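Veko vs. Wendley in sim, part two

Jan 14, 2019

I reran the gripper comparison with both two-finger models on the same arm and the same controller gains. The first round used different finger friction values for each, which Bezawit Lemma caught while reading my config, so ignore those numbers.

Each gripper got 600 top-down grasp attempts on the dresser layout, with object poses reseeded every time. The Veko closed and held on 349 of them. I have not finished the Wendley batch. It crashed at seed 59 with a contact solver error - same one I had in October - and I restarted it with a smaller timestep. That roughly doubles the run time.

Flat objects are still the main problem. A phone lying on a hard surface leaves the fingertips almost nothing to close on, and the bowls only work if the planner picks the rim. The ball is easy for either gripper. Next I want to try the Cuautle fingertips, which are thinner and have a slight bevel.
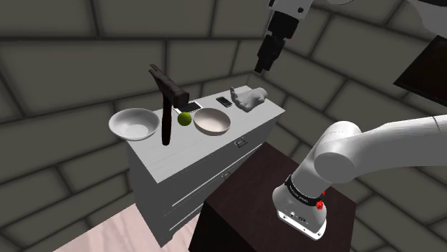 Does a smaller timestep change the grasp results? It can, so I will rerun the Veko batch at the new setting before comparing the two.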